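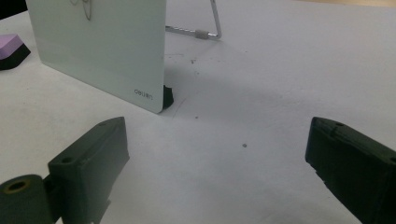
Gripper fingers and the board on its stand, demo table at Nesberg.

To: shopfloor-automation list
Date: 12 Nov 2022
Subject: Re: Who works the grippers once the cell is running?

An earlier message on this thread said:

> We start with Triteck in February. Management says no jobs will go,
> but the packing crew wants to know what they will be doing all day.
> Has anyone been through this?

We have, at the Tadden plant. We have 19 people on the line, the same as before. Three of them now spend most of the shift recording tasks with hand-held grippers, one in each hand, and the rest load, check and clear faults. A shift used to be 2,000 units packed by hand. The new work is lighter on the back and harder on the wrists – ask for breaks in writing.

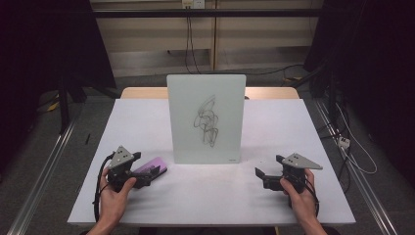 Does the recording work pay more?
At our plant it went up one grade after 21 weeks, and only for people who had signed off on the training sheet.

The part we got wrong was the schedule. The people recording were still listed as packers, so they were pulled back to the line whenever it ran short. Get the job title changed first. 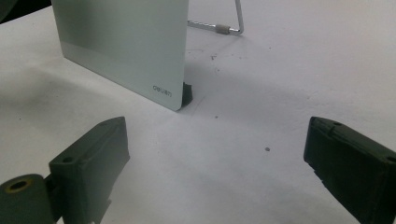

Vincze wrote back off list that their crew rotates every two hours and would not go back to fixed posts, though the night shift still gets less time on the grippers than days. I would put rotation in the agreement before the cell arrives. Our wording is in the list archive under Tadden.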